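Home | Queue | My Tickets | Knowledge Base | Sign Out

Ticket 226 - Mesau cell, kitchen station: left arm pauses before mug pick, operators resetting by hand
Site: Tutlow returns and repack
Status: Monitoring
Priority: 4
Owner: Gerardo Costa

Reported problem

Second shift reports that the left arm at the kitchen station stops short of the mug and waits. No fault code on the panel. After the wait the cell posts "operator assist" and the packer on that side has to walk over, acknowledge, and either move the item or skip it. Skips go to the hand table, which used to have two people and now has one.

The packers want it noted that the assist calls are being logged against their own pick rate. That is a separate matter but it is the reason this ticket was raised from priority 2. Under the site's scale, 4 is the highest.

Initial checks

- Air and power normal. Base indicators green on both arms during the waits.
- Job file matches the one released in February.
- Gripper fingers on the left arm open and close on manual command. No play at the wrist.
- Restarted the cell controller. No change.
- Log shows the wait timer expiring at 400 ms on the approach step, then retrying until the assist call.

Entry, 2:15 p.m.

Went to the station with the packer on duty and ran the mixed kitchen set with the arms at reduced speed. The set is the mug, the cutting board with fork and lemon slices, and the wooden stand. The mug was placed handle toward the left gripper, as the work instruction says. The arm came down, opened and held. Position readout was steady, so this is not a drive problem. The planner has a target and is refusing to commit to it.

Turned the mug so the handle faced away and the pick went through. Turned it back and got the wait again. Repeated with the stand removed from the table, handle toward the gripper, and the pick also went through. With the stand returned on its side, the wait came back.
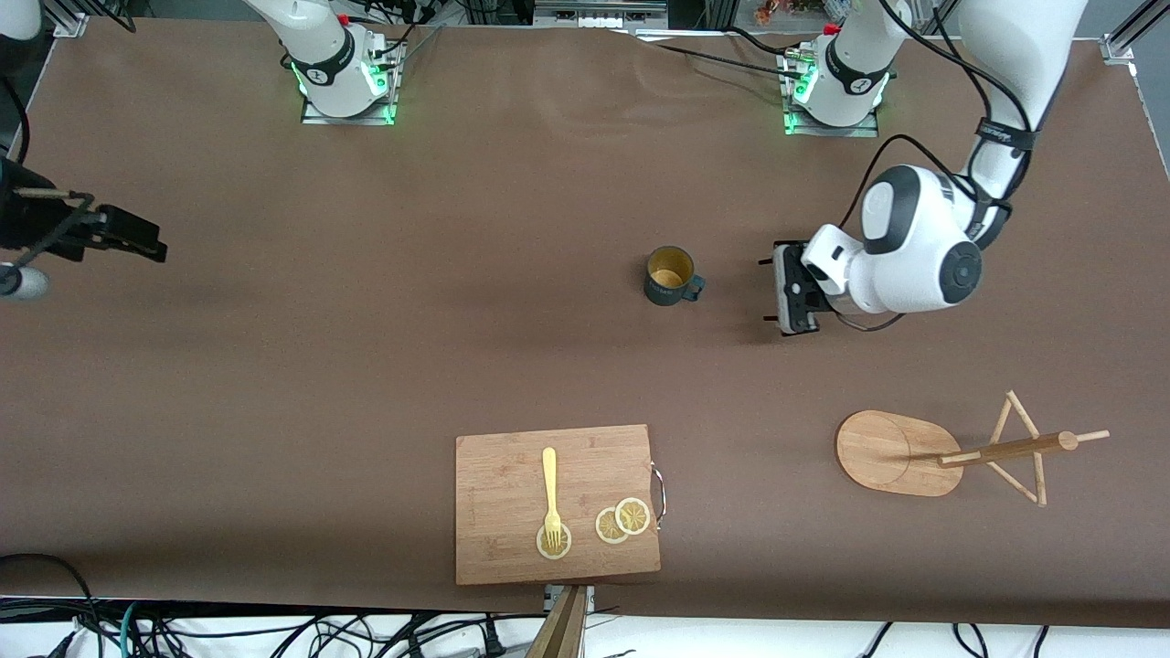

Cause

The keep-out margin around long items was widened in the February job file. A stand lying on its side is stored as one box covering the pole and the triangular frame, so the box takes in a lot of empty air. With the handle toward the gripper, the planned wrist path clips a corner of that box. With the handle away, the planner chooses a different path and clears it.

Bortolotti supplied the margin values. Their support desk confirmed they were set for a table with a wider pitch between the arms. They were copied to this cell without a check at our end.

Work done

1. Saved the current job file to the site share.
2. Set the long-item margin back to the earlier value for this station only.
3. Raised the approach wait from 400 ms to 4,000 ms, so a slow plan can finish before the assist call goes out. Temporary. To be reversed once the new item model is loaded.
4. Ran the mixed set with the handle both ways. No assist calls during the test.
5. Asked Bortolotti for a two-part model of the stand, base and pole separate.

Notes from the floor

The packers had already worked out that turning the mug helped, and had been doing it for most of a week. The work instruction told them to do the opposite, so nothing was written down. I have added a free-text field to the assist screen. It goes to this queue and not to the shift report.

One packer asked who is responsible when the instruction and the cell disagree. My answer was to stop and call, and the call should not count against the person. I do not own the rate report, so I have passed this to the Damis administrator with a request to exclude assist time from individual figures. Open as of this entry.

The hand table is also open. It was cut to one person on the assumption that skips would be rare. The skip counts from second shift do not support that - numbers sent to the shift lead.

Next action

Review the assist log on Friday. If there are no waits on the mug step, load the two-part model, restore the timer and close. If waits continue, pull the approach traces and send them to Bortolotti.

G. Costa

Related tickets
Mesau cell: assist screen does not clear after skip
Damis: pick rate shows zero for packers moved mid-shift
Kitchen station: work instruction revision request
Hand table: second label printer offline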